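Pastilhas da garra Flonix: trocar aos 2415 ciclos ou esperar?
Fórum Células e Garras – agosto de 2025

gutix_manut
A peça começou a girar entre os dedos no ciclo 1339. Reapertei os parafusos do suporte e continuou igual. Troco as pastilhas?

e_rengifo
Troca. Aqui faço aos 2415 ciclos, com qualquer aspecto.

flika77
Discordo. As minhas passaram de 2630 só com limpeza de álcool. Vê primeiro o paralelismo dos dedos.

e_rengifo
Com peça dura, talvez. Com peça macia a pastilha lisa escorrega antes.

gutix_manut
A minha é macia. Segue a pega, com a peça entre as duas pastilhas:

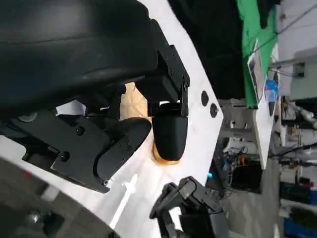 Foto: Efraín Taipe / oficina Cabrera

flika77
Ponta arredondada, então o contato é pequeno. Baixa a força para 6 N e pega mais ao centro – depois mede de novo.

e_rengifo
Mantenho: pastilha nova primeiro, força depois.

gutix_manut
Vou pelo paralelismo e pela força. Se continuar a girar, peço o jogo novo.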